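How Does a Team Pay for a Robot?

A robot costs more than its price tag. Before a school, a lab or a factory buys one, somebody has to sit down and make a plan.

Caroline Sang plans the budget for a small robot project called Clanik. Her first question is always the same: what job do we need done? A robot that lifts heavy boxes needs a strong arm. A robot that puts small things away needs a gentle grip. If you pay for a strong arm and only move small things, you have wasted money.

Next comes the list. Caroline writes down everything the team will need, even the boring parts:

The gripper, which is the "hand"
Spare finger pads
Screws and cables
A table to work on
Things to practice with, such as trays and boxes

Practice items are cheap, but they are easy to forget. A desk organizer is a good one to buy. It has narrow slots, so putting a box into the right slot takes careful aim.
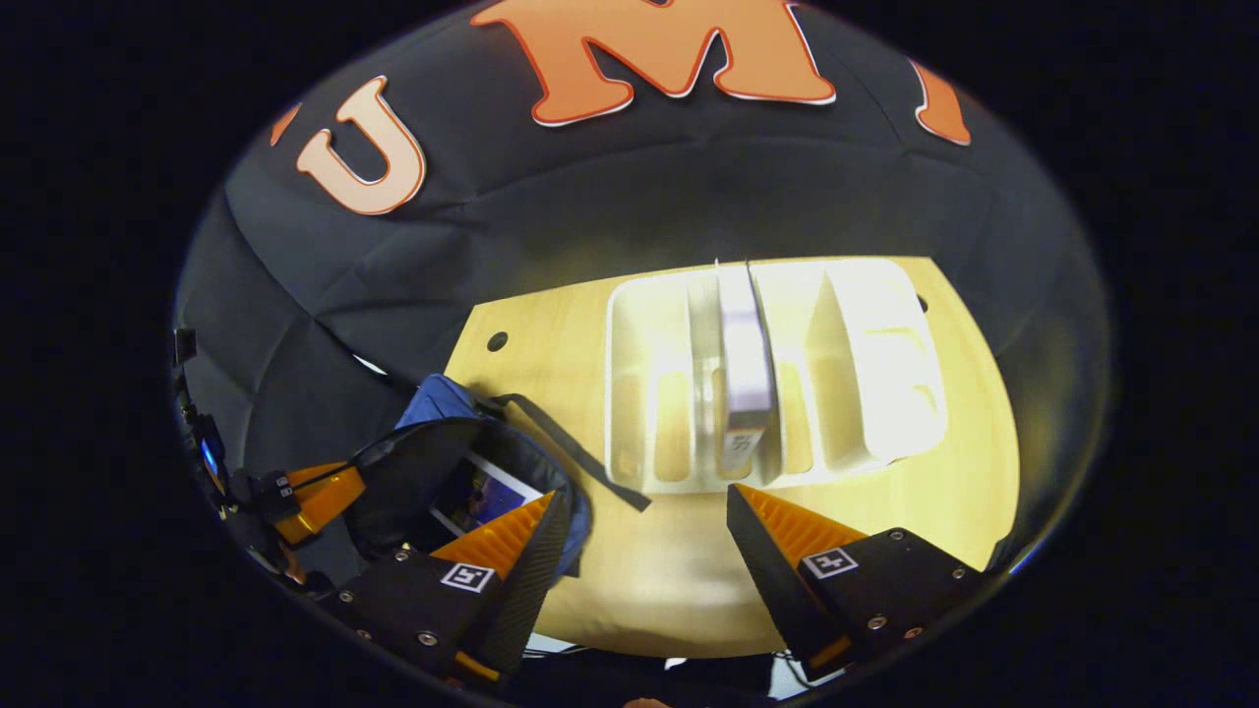
A gripper with orange ribbed finger pads, open wide in front of a white desk organizer.

Soft pads can wear out, the same way an eraser does. So Caroline's plan has a line for spares. She orders 2 sets at a time and keeps one in a drawer.

Then she adds up the prices. Let's say the team has $1,000 to spend, but the list comes to $1,511. That is $511 too much. What can they do?

They can wait and save. They can borrow a part from another team. They can also look at the list again and split it into "need now" and "need later." Mwanahawa Mugo, who works with Caroline, moved a second table to the "later" side. One table was enough to start.

The last step is to leave a little money unspent. Parts break, and shipping costs extra. Money kept back for surprises is called a reserve.

Words to know

Budget: a plan for how to spend money
Gripper: the part of a robot or tool that holds things
Spare: an extra part kept for later
Reserve: money saved for surprises

Try it: Pick a job you would like a robot to do at home. Write a list of what you would need to buy, then mark each thing "now" or "later."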